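November 11, 2021. Suture cell, Bolton bench

Wrist cams back on after the jaw swap. Left jaw was slipping on the needle under load, so both inserts are out and the Zovero ones in. Screws snugged by hand then 2 passes w/ the small driver. Re-homed, ran the Dalard grip check: clean up to 17 cycles, then one low force flag on left. Cleared it, didnt come back.
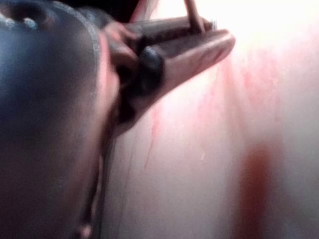
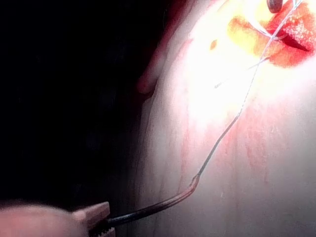
Exposure still way too hot on the pad. Drop lamp a notch, lock gain, THEN redo white balance (last time I did it backwards).

Cable drag on joint 6 again. Moved the clip, seems ok, check tomorow before anything long.

Cycle counter reads 3000 so Isaksson grease is due on the wrist. Tube in drawer is nearly empty, order more.

TODO
- new pad
- log old insert wear
- backup the cal file!!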